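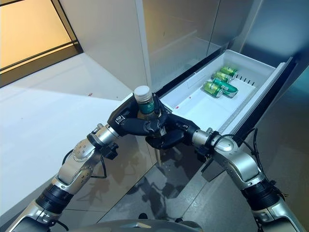 Vodley Household Habits Group, Department of Social Geography

3. Why people hang on to half-used bottles

3.1 What we asked, and how I got it wrong at first

I went into this part of the study thinking it was about thrift. Peter Čierny and I visited 60 households in Vodley and Adton over one June, and in each I asked to see whatever was standing by the sink or at the back of the cupboard. People were very willing to show me (a few had plainly tidied first!) and the talk usually ran on well past the kettle boiling.

My first set of questions was all about money, and it went nowhere. Hardly anyone could tell me what a bottle of oil or cordial had cost them. What they could tell me was who had bought it and what for – a birthday tea, a recipe tried once, a visiting aunt. Ross Ritchie read the early notes and suggested I drop the price questions, so for the last 19 visits I did, and the answers got a good deal longer.

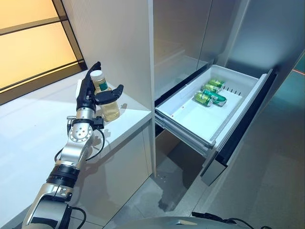

Figure 4. Clear plastic bottle with pale yellow liquid, at a white countertop.

Clear bottles like the one in Figure 4 came up again and again in the interviews, mostly with people saying they liked to see how much was left. I'd be wary of making too much of this. Adton households said it more often than Vodley ones, but our Adton visits were also longer, at around 180 minutes, so there was simply more time for it to crop up.

Eight households had a rule about throwing things out, and in most of those one person kept the rule and another quietly ignored it. I come back to these pairs in Section 4, where the cupboard diaries help a bit with who moved what.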